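ポリ袋で小物を丸く包む方法と、ほどいた袋をまた使うまで

Plurnmont 暮らしの手順帖
2018年2月4日

引き出しにたまった白いポリ袋を、小物を包むのに使う手順をまとめます。1月に食器棚の中身を入れ替えたとき、緩衝材を買い足さずに手持ちの袋で済ませました。そのときのやり方がもとになっています。箱に詰める小さな器、鉢植えの名札、裁縫の残り糸、造花の枝、子どもの細かいおもちゃなど、角の少ない軽いものならたいてい同じ包み方でいけます。

用意するもの

・薄手の白いポリ袋(持ち手つきでも、なしでもよい)
・包む小物
・透明フィルム(細長く切ったもの)
・ビニールタイまたは輪ゴム
・はさみ
・油性ペン
・乾いた布

袋は半透明の薄いものを選びます。厚手の袋は張りがあって、丸めても手を離すと広がります。買い物袋として使ったものは、底にレシートや野菜くずが残っていないか、裏返して見ておきます。ぬれていたら布で拭き、椅子の背などに掛けて乾かしてください。うちでは冬だと一晩掛けておきます。

作業する場所は、濃い色の台かテーブルクロスの上がやりやすいです。透明フィルムは白い天板に置くとどこにあるのか分からなくなり、そのまま捨ててしまうことがあります。私は以前、Rarkdaleの手芸店で買ったフィルムを包装紙と一緒にごみ袋へ入れてしまい、あとで拾いに行きました。

手順1 袋の空気を抜く

袋を台に広げ、底から口に向かって手のひらでなでます。持ち手つきの袋は、持ち手を内側に折り込みます。しわは伸ばしきらなくてかまいません。しわが残っているほうが、小物のまわりで少しふくらんで当たりがやわらかくなります。

手順2 小物を置く

袋の真ん中より少し底寄りに小物を置きます。枝や軸のような細長いものは、太いほうを袋の奥、細いほうを口の側に向けます。何点かまとめるときは、重いものを下にします。硬いもの同士がじかに当たるようなら、間に透明フィルムをはさんでください。

手順3 寄せて丸める

袋の左右を小物に向かって寄せ、上から軽く押さえます。台の上で転がすと下側がゆるむので、一度持ち上げて、両手の間で形を整えます。片方の手の指を上にかぶせ、もう片方は親指を下に回して支えると、中身がずれにくくなります。
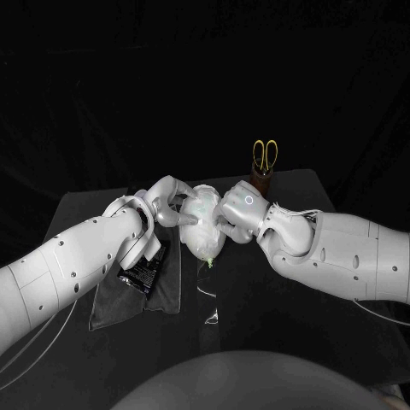
両側から支えた白いポリ袋。下の先から緑色のものが少しのぞき、台には透明フィルムが平らに置いてある。

丸みがついたら、余った部分をまとめて下へ細くしぼります。固く握りつぶす必要はありません。持ったときに中身が動かないくらいで止めます。しぼるときに袋がきしむような音がしたら力の入れすぎで、薄い袋だとそのあと裂けます。

細長いものを包んだときは、先が口から出てもかまいません。造花や枝ものは、無理に押し込むと折れます。先を出したまま、そのすぐ上を留めてください。

手順4 留める

細くなったところに透明フィルムをひと巻きし、その上からビニールタイをかけます。フィルムを巻かずにタイだけで留めると、ほどくときに袋の薄いところへ食い込んで破れることがあります。タイは2回ねじれば十分です。輪ゴムのときは二重にかけ、最後の輪を少し引き出しておくと外しやすくなります。

フィルムの長さは手の幅くらいあれば足ります。長すぎると先が余って、ほかの包みにくっつきます。端がめくれてくるようなら、はさみで斜めに切り落とします。

結んで留める方法もありますが、あとで袋をもう一度使うつもりなら勧めません。薄い袋の結び目はたいてい固くなり、切るしかなくなります。

手順5 中身を書く

油性ペンで、袋ではなくフィルムの余ったところに書きます。袋のしわの上に書いた字は読めません。書くのは品名だけにしています。「糸 残り」「小皿」くらいの短さです。以前は日付も入れていましたが、見返したことがないのでやめました。

書いたあとは、字が乾くまで触らずに置いておきます。すぐに箱へ入れると、隣の袋に字が移ります。

箱への詰め方

丸めた包みは、しぼった口を横に向けて並べます。口を上に向けると、ふたを閉めたときにタイの先が箱の紙に当たります。隙間には、何も入れずに丸めた袋を詰めてください。上に重ねるのは2段までにしています。それより高く積むと、下の包みがつぶれて平らになり、上の段が傾きます。

私が使っているのはHoltettiのふたつきの紙箱で、小さいほうの大きさに、湯のみくらいの包みが9個入りました。箱がなければ、かごでも深めの引き出しでも同じです。引き出しの場合は、奥から手前に向かって詰めると、開け閉めのときに転がりません。

ほどき方

取り出すときは、先にタイを外し、それからフィルムをはがします。順番を逆にすると、フィルムがタイの下でちぎれます。

タイが固いときは、先の丸い細い棒を輪の間に差し入れて、少しずつゆるめます。とがったものは袋に穴をあけるので使わないでください。編み物のとじ針の頭や、インクの切れたペンの軸が手ごろです。

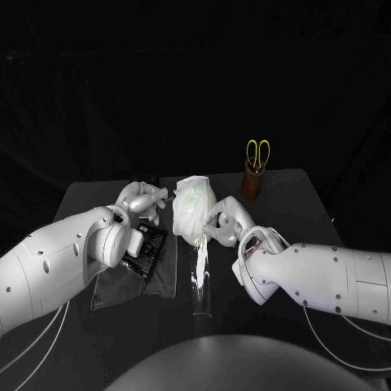 口がゆるんだら、しぼったところを指でつまみ、ねじれと反対の向きに回します。袋が開いてきたら台の上に置き、左右に少しずつ広げてください。袋を逆さにして振ると、細かいものが床に落ちます。ビーズや画びょうが入っている場合は、浅いトレーの上で開くと拾う手間がありません。

包みが長いこと箱の底にあったときは、袋の内側同士が貼りついていることがあります。口から息を吹き込むか、指先で外側をこするとはがれます。引っぱると伸びて、そこが白く濁ったようになります。一度伸びた袋は次に使うとき同じ場所から破れるので、私はごみ袋に回します。

袋とフィルムの片づけ

ほどいた袋は、広げて中のくずを落とし、また引き出しに戻します。たたむ必要はなく、ふんわり丸めて口の広い瓶かかごに入れておけば、次に引き出すときも楽です。三角に折る方法も試しましたが、この使い方だとどうせ開いてしわにするので、手間のほうが多く感じました。

フィルムは、字を書いたところだけ切り落とせば残りが使えます。平らに伸ばして、菓子箱のふたなどにはさんでおきます。丸めてしまうと折れ目がついて、次に巻くとき浮いてきます。

ビニールタイは、中の針金が出てきたものから捨てます。まっすぐに直して、封筒に入れておくと探しやすいです。

よくある失敗

・丸めたあとに広がってしまう
袋が厚いか、空気が残っています。手順1に戻って、底のほうからなで直します。

・中身が片側に寄る
小物を口の近くに置きすぎています。置き直して、左右から同じくらい寄せます。

・しぼったところが裂ける
裂け目が小さければ、その上からもう1枚の袋をかぶせて包みます。裂けた袋だけで留め直すと、持ち上げたときに広がります。

・持つと重い
袋に対して中身が多いので、2つに分けます。

包まないほうがよいもの

湿ったもの、においの強いもの、刃物、ガラスの欠けたものは、この方法には向きません。革の小物も避けてください。Teixeiraの財布を袋に入れたまま夏を越したら、表面がべたついていました。革は布か薄い紙で包みます。

高価なものを送る場合も、専用の緩衝材を使ってください。家の中でしまっておくもの、失くしても困らない程度のものに使う方法です。私は2000円くらいまでの品にしています。

食器棚の上段の箱は、次に開けるのが夏になります。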